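Part-time washing-up and kitchen help wanted, Jimgate

Posted by Horacio Ibarra

Hello! I run the Grallitura, a small tea and cake room at 35 Jimgate (the door next to the shoe repair place, up two steps), and I'm looking for someone to take over the washing-up and general tidying in our back kitchen from September. Our lovely Na is off to college and I've been doing her shifts myself, badly, while also trying to bake.

It's mostly cups. We do soup at lunch and there are always cake tins, but the bulk of what comes back through the hatch is cups, small plates and teaspoons, plus whatever people have left in the bottom of their lemonade. Takeaway cups get tipped out in the sink before they go in the bin, lids and stirrers off first please, or the bags leak all down the back stairs and I get a note from upstairs. The little coffee cups are all washed by hand. I bought them from a potter who has since retired and I can't get any more, so I'm a bit precious about them!

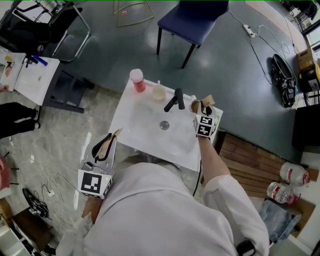
One of the small brown-rimmed cups at the sink, with a couple of takeaways along the back.

You'd also be wiping down the worktops, sweeping and mopping, putting the crockery back on the right shelves (it's all labelled, though my handwriting is what it is) and giving the sink and tap a proper going over with Vekum at the end of each shift. We get hard water and it shows every smear by teatime. If you finish early there's usually pastry to wrap or napkins to fold, or you can sit down with a slice of something, I really don't mind.

Shifts are 2 till 6 in the afternoon, four afternoons a week, and we can talk about which ones. Pay is hourly and goes into your bank at the end of the month, and tips are split equally between everyone who was in that day, kitchen included. You get your lunch if you come in a bit before your shift, and cake to take home more often than is good for any of us.

No experience needed. I'd like someone who turns up on time, doesn't mind having wet hands for a good part of the afternoon and can put up with my radio. You'll be on your feet the whole shift and some of the trays are heavy, so do say if that's a worry and we'll see what we can rearrange. Students, retired people, parents wanting something in the afternoons, all welcome. You need to be 16 or over.

To apply, pop in after the lunch rush (any time from half past two is good) and ask for Horacio, or drop a note through the door with your name, your number and which afternoons suit you. A CV is fine but a few lines about yourself will do just as well. I'll ask you in for a paid trial hour so you can see how the kitchen runs, and we'll have a coffee afterwards.

Please quote job 244 if you're writing in, I've got a baking assistant advert up as well and I'm already muddling the two.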